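We use cookies to make this site work properly. By continuing to browse you agree to our cookie policy. Accept

May 5, 2019

Home again, and my feet are still mad at me. I promised myself I would write this down before bed while the tunes are still going around in my head, because the last time I waited until the next day I lost half of it (and the half I kept was mostly about the parking).

So, the Sarkow weekend. Three days of old-time and string band music in a fairground that smells of hay and kettle corn, and I loved nearly every minute. I have been meaning to go for years and something always got in the way - a graduation, a bad knee, the year the water heater quit. This May I just bought the ticket in the dead of winter and told everyone I would be out of town, and that was that.

The drive was 109 miles each way, and I did the whole trip there with my mother's old gospel tapes going. I still have a car with a tape deck and I will keep it until the wheels fall off. She used to sing the alto part at the stove, never the melody, so when I was little I thought the alto part was the song. I was in grade school before I heard "my" hymn sung by a full church and I remember being quite put out that they all had it wrong!

Friday night was mostly the local bands, and the one I keep thinking about is Prostik, a family group with two fiddles, a bass and a little pump organ that they carried in on a hand truck. They played polkas first, to get people on the floor, and then a slow waltz with no introduction at all. The couple in front of me, who must have been well past eighty, got up and danced in the aisle on the grass. I had something in my eye for a good while after that.

Saturday was the big day. The program said the main tent could hold up to 880 people and I believe every one of them was sitting between me and the lemonade. Szilágyi played right after supper. I only knew the one record, the one with the train song, and I was a bit afraid they would be too polished in person, the way some groups get. Well, I was wrong. The banjo player broke a string in the first number and just kept going, laughing, and the whole tent laughed too, and after that it felt like a big front porch. They did the train song last. I sang the alto.

I bought a Zasier songbook at the merchandise table, the spiral-bound one with the chords printed over the words, big enough that I can read it without hunting for my glasses. I know most of what's in there already, but there are several verses I had never come across. The second verse of the river song is much sadder than the ones I grew up on, and now I wonder if Mother left it out on purpose. I would give a lot to be able to ask her. She had opinions about sad verses, and about capos too, come to think of it.

This morning there was a hymn sing under the trees before everybody packed up. No microphones, just folks in lawn chairs with paper cups of coffee, and a man with a guitar who called out the key and started. I went meaning to stay for one song and stayed for all of them, and so I hit the worst of the traffic coming home and did not mind it a bit.

The bag is still by the door and the guitar is out of its case on the sofa, where I suppose it will sleep tonight. My fingertips are sore. I want to learn that slow waltz, and I think it sits in G, but I hummed it all the way up the driveway and now I'm not so sure it isn't in D.

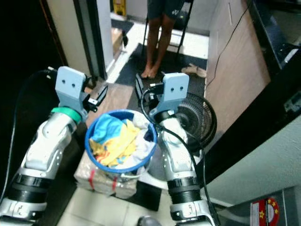 I'll try it both ways tomorrow after work, once I've had my supper, and if D is kinder to my left hand then D it will be. Goodnight, all.

Contact | Copyright 2019 | Back to top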